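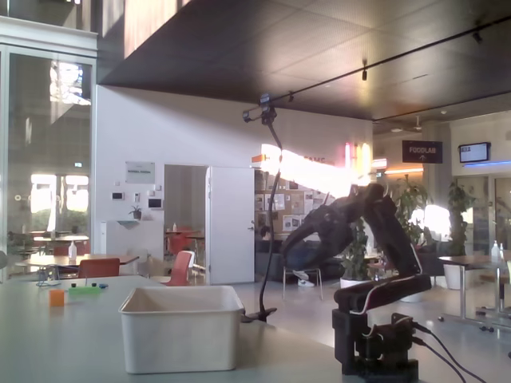

Brand designer, identity and packaging (part-time, contract)

Trurnora is a two-person design studio that is about to become a three-person design studio, provided you can stand us. We do logos, labels, signage and the occasional menu for small companies whose owners have strong feelings about green.

The immediate job is Famden, a maker of bath salts and hand soap. They have a wordmark drawn by the founder's cousin, 2 competing shades of teal, and 3,700 labels already printed in the wrong one. You'd take the identity from sketches through to a finished style guide, then help with the packaging. After that comes Skitside, a roller rink that wants to look "retro but not old." We've asked what that means. We are still asking.

What you'd do:
Draw marks by hand before opening any software
Set type and defend your spacing in front of clients
Prepare files a printer can use without calling us
Write short notes explaining your choices, in words a soap maker would use

You should have a few real identities in your portfolio, including one you'd do differently now. A degree is fine. So is not having one. If your logo concept needs a diagram with circles all over it, please leave the circles at home.

The contract starts in April and runs through both projects, at three days a week. Pay is $3,965 a month, invoiced, and we pay on time because Mariama Mensah does the books and is frightening about it. You'll report to Salamatu Quartey, who will say "hmm" at your first round. It doesn't mean anything. The second "hmm" does.

To apply, send a PDF of up to ten pages and a paragraph on a logo you dislike to Salamatu. No unpaid tests. Shortlisted people get a paid half day with us and lunch, which is usually soup.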